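Progress report to the Arex Sports Fund
Grant: Youth football development, second reporting period
Date: 17 Mar 2025

This report covers the work done since our January update. Spending is in line with the agreed budget and no change to the grant is requested. 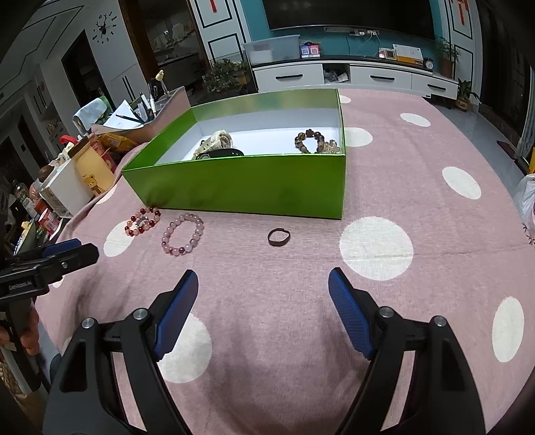 Dunmore Football Club, Youth Section

Registration for the spring season closed with 292 players on the books, from under-8 to under-16. The under-12 girls group has grown enough that we now enter two teams in the county league. The under-15 boys are short of players and will play a reduced schedule until summer. Fees were waived where families asked, as set out in the grant agreement.

Training moved indoors to the Jidero hall during the frozen weeks and has since gone back to the Goteck Road fields. Three sessions were lost to a waterlogged field and have been made up. The second set of portable goals was delivered and is in use. The first set needed new nets, paid for out of the equipment line.
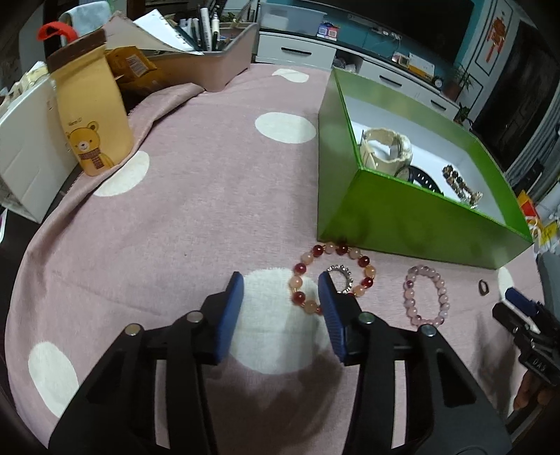

Coaching and referees

Nine coaches finished the entry-level course. Two more dropped out for work reasons and their places carry over to the fall intake. First aid certificates are current for all head coaches. The junior referee program started late, as the county could not supply an instructor until the end of winter. Six teenagers are now taking the classroom part and will begin with under-9 games.

Participation in the school outreach sessions came to almost 600 children across the elementary schools in the district. Of the children who took a trial pass, 106 came to at least one club session.

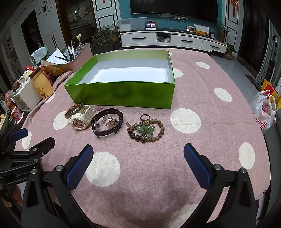 The trial passes run until the end of the school year, so the final number joining will be in our next report. We expect the under-8 group to need another coach if the current rate holds.

Open items

Drainage on the lower field: two quotes received, a third is due.
Floodlight permit: filed with the town, no decision yet.
Summer camp: dates set, enrollment not open.
Unspent travel money: to be carried into the next period, as agreed.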